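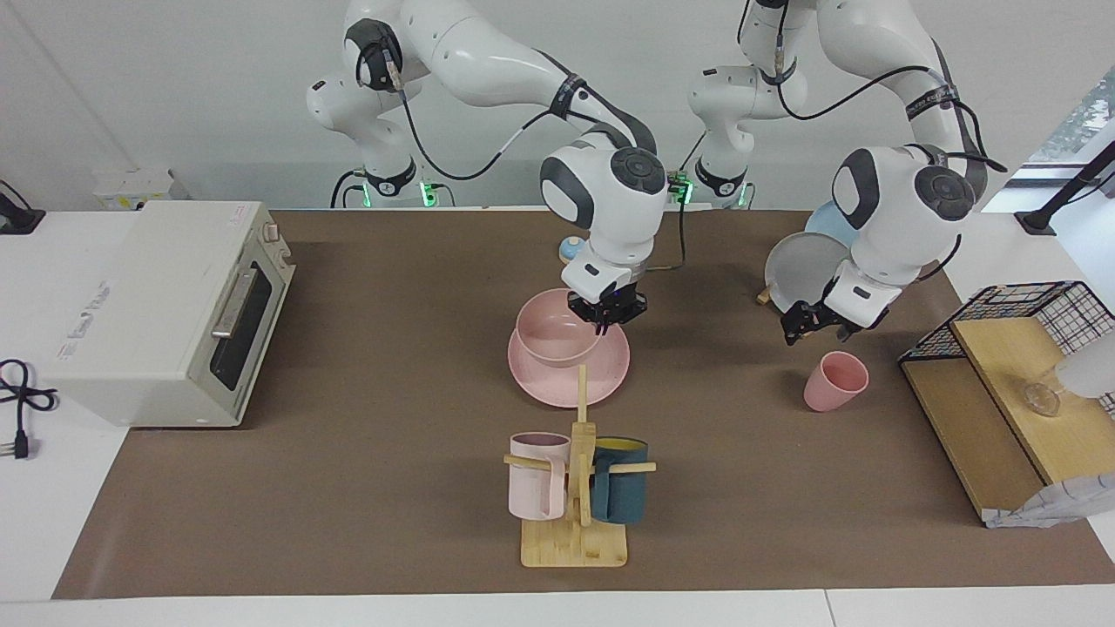

Dishwasher tablets, pods and powders: your questions

Last updated May 3, 2022

Do I need the expensive tablets?

Probably not. The top-tier tablets come with extra colours, a little ball in the middle and a long list of promises on the box. Some of that is real chemistry and some of it is dye. If your dishes come out clean with the cheap ones, you already have your answer. If they don't, clean the filter before you spend more money.

What does "all in one" mean?

Whatever the maker wants it to mean. Usually it's detergent plus some rinse aid plus something meant to stand in for salt. There's no agreed list that I've been able to find, and I've asked. The Stondar people sent me a brochure.

Is powder really as good?

For most loads, yes, and you can use less of it when the load is small. A tablet is the same dose whether you've got two mugs in there or a week of lasagne pans. Powder does go lumpy if you keep it under the sink, so put it in a jar with a proper lid.

Annatjie Mthembu wrote in to say powder left grit on her glasses. That can happen on short cycles, or when a tall plate stops the dispenser door from opening all the way. Move the plate and try again.

Should I rinse everything first?

Scrape, don't rinse. Most newer machines have a sensor that checks how dirty the water is, and if you send in spotless plates it may decide on a lighter wash. Egg and porridge are the exceptions in my house. They set like mortar.

The box says it removes 100 per cent of baked-on food. Does it?

Read the small print under the asterisk. It will usually mention a certain machine, a certain cycle and a certain kind of food. Nobody's test kitchen burns rice the way I do.

Do I still need rinse aid if it's built in?

Depends on your water. In soft water areas the built-in stuff is often plenty. In hard water you'll likely see spots, and a separate rinse aid is cheap enough to try for a month. Turn the dial down if you see a bluish film on the glasses – that's too much, and the fix costs nothing.

Can I use vinegar instead?

People do. I'm not convinced. It's an acid, and I wouldn't want it sitting in a rinse aid compartment against rubber seals for months on end. Check your manual. Amado Enriquez swears by a cup of it on the top rack and says his machine is fine after eight years. One machine doesn't prove much either way.

Are the eco brands any good?

Some are, some aren't, and a leaf on the label won't tell you which. I got through a box each of Irnholm and Herath. Irnholm was decent on everything but tea stains. Herath left a smell I couldn't place and I gave the rest away. Your water isn't my water, so buy the smallest box first.

What about the film around the pod? Does it break down?

It dissolves, which isn't the same as breaking down. Makers say the film is dealt with at the treatment plant. Others dispute how much of it is. I don't think the question is settled, and if that bothers you, powder in a cardboard box avoids it.

Do machine cleaners work?

They cut grease and limescale, so yes, in that sense. Whether you need one every month, as the packet suggests, is another matter. The company selling the cleaner is not the one I'd ask. Three times a year has done me well enough, along with rinsing the filter under the tap.

Will you review Ruvodham?

Shiuli Majumder and a few others have asked. I've looked for it in my local shops and haven't found it, and I'm not paying more for postage than for the tablets.

Do companies pay you?

No. I buy my own, and I keep the receipts.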